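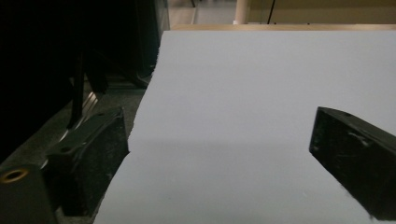
What I'm spending the gripper money on (and what can wait)

Jul 10, 2025

Right, the budget post. A few of you have been asking since May what all this is costing me, and I kept putting it off because I hadn't added it up myself. I have now. It took an evening, two cups of tea and a carrier bag full of receipts, and I went to bed slightly cross.

If you're new, the short version is that I run a very small packing and finishing business out of a rented unit, and I'm trying to get a robot arm to do the sheet handling. Big, flat, floppy, pale sheets, one after another, all day long. I do it by hand at the moment and my shoulders are fed up. Before the arm comes into it I've been using a hand-held gripper, the two-fingered sort you hold and work yourself with a camera on it, to record how the job gets done. The plan is that the recordings get used to train whatever arm I end up with. I've called the whole thing Suvis, mainly so that it has its own tab in the accounts.

What I've already bought

The hand-held gripper is the one thing I don't regret at all. The fingers look terrible already, all scratched and dusty, but I'd take scuffs over something I was scared to use. I got the body from Deltlow as a kit and put it together over a weekend. The mounting block has a brass threaded insert, and I'm going to be boring about that for a minute, because the first bracket I made had the screws going straight into the plastic. Lovely for a fortnight. Then I took it apart one time too many, the thread went, and the whole bracket wobbled like a loose tooth. So if you're pricing up a kit and there's a cheaper version without inserts, please don't! The difference on mine was small change and I'd have paid it twice over.

Spare fingers are on the list too. I bought one spare pair and I'm going to need more, which I should have seen coming. I've put £45 a pair in the spreadsheet and I'm allowing for a new pair each quarter until I know better.

Then there was storage. I hadn't budgeted for storage at all. Video piles up at a horrible rate and I filled my laptop in the first week, so there's now a pair of external drives in a drawer, one being a copy of the other. £200 gone, and not a single exciting thing to show for it.

What I'm still deciding

The big one is the arm itself, obviously. I've had two quotes. Savolainen sent a proper one, with a breakdown and delivery and a half day of someone coming out to set it up. Zellano sent a much lower number and a very cheerful email. I was all set to go with Zellano until I sat down and listed what wasn't in there: no gripper, no stand, no cable for the wrist camera, and the warranty only starts if one of their people installs it (extra). Once I'd put all that back in, the gap between them came down to £900. Still real money for a business my size! But it's a different conversation from the one I thought I was having.

I've asked both of them the same question, and I'd suggest you do as well: what happens when it breaks on a busy day? Savolainen gave me a phone number and a part swap policy. Zellano haven't come back to me yet. I'm trying not to read too much into that – people do go on holiday in July.

The next thing is reach. My sheets are large, and whenever I watch my own recordings back there's just this great pale expanse with the two fingers hovering over it. You'd think a two-finger gripper would be fine for anything thin. It is, provided you can get at an edge. In the middle of a flat sheet there's nothing to get hold of, so the arm has to reach all the way to a side every time. That rules out the smallest model from either firm, and I'd been budgeting on the smallest model since the start of the year. Ouch.

The other way round it is suction. A cup gripper would pick up from anywhere on the sheet, in theory, but then you're buying a pump and hoses as well, and I share a wall with someone who already has views about my radio. I've put suction in the "maybe next year" column. If anyone reading has used cups on soft, matt sheet material without leaving rings, do leave me a comment, I'd love to hear.

Things I forgot, so you don't have to

The bench. Mine's fine for me and too light for an arm that's swinging about, so I need either a heavier one or something to bolt this one to the floor, and bolting means asking the landlord.

Lighting. My sheets are pale, the wall behind is beige and the gripper is black, so the recordings tend to be a huge bright bit next to a very dark bit. I've bunged in a line for a couple of soft lamps. Probably second-hand.

Electrics. Get the sockets looked at before the quote arrives and not after, like I did.

My own time. I've recorded in the evenings for 13 weeks and never put a penny against it. I still haven't, if I'm truthful, because the total would put me off. But if you've got a partner or a bank manager to convince, they will ask.

Where that leaves me

I'm leaning towards Savolainen, mid-sized arm, two-finger gripper to match the one I've been recording with so the footage carries over. I'd pay the deposit this summer and the rest on delivery. The lamps and the bench come out of normal running costs and everything else waits. I've also put a bit aside for things I haven't thought of, and going by the drives and the fingers I suspect it isn't enough.

Before I sign anything I want to see their arm lift one of my own sheets. Both firms have demo videos with neat little boxes in, and I don't pack neat little boxes! I've offered to post Savolainen a roll of the real stuff and they've said yes, so that's going off on Monday if I can find a tube long enough to put it in.

I'll put the spreadsheet up once I've taken my bank details off it.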